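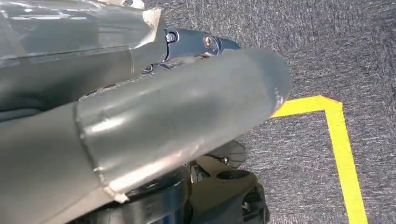 Finger and bracket, with yellow floor tape behind.

Kirum demo room, Drollwood
November 2022

We went to Drollwood to see the arm and hand package that Kirum is offering on a monthly lease. Our shop packs small orders, and we wanted to see it handle awkward shapes before asking for a quote.

The demo room is carpeted, with yellow tape on the floor. Parts of the arm wear a clear plastic wrap, creased in places. We asked about replacing it and were told that a new cover takes 30 minutes to fit.

The handling station is a brushed steel table. A long black object, something like a toy rifle, lay across it with the thumb and lower fingers of the hand resting over one end. Small orange and green lights glow on the back of the hand. The cable runs outside along the arm — we would want it clipped down in our aisle.

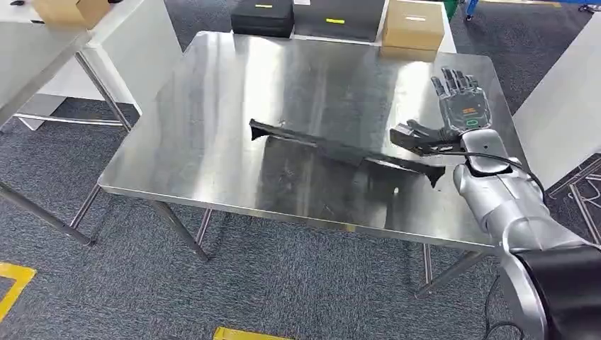

Price and terms

The lease is $3,640 a month with a minimum of 7 months. Training is included. Spare finger covers are $200 a set. We see the Poltine package next and will compare the two.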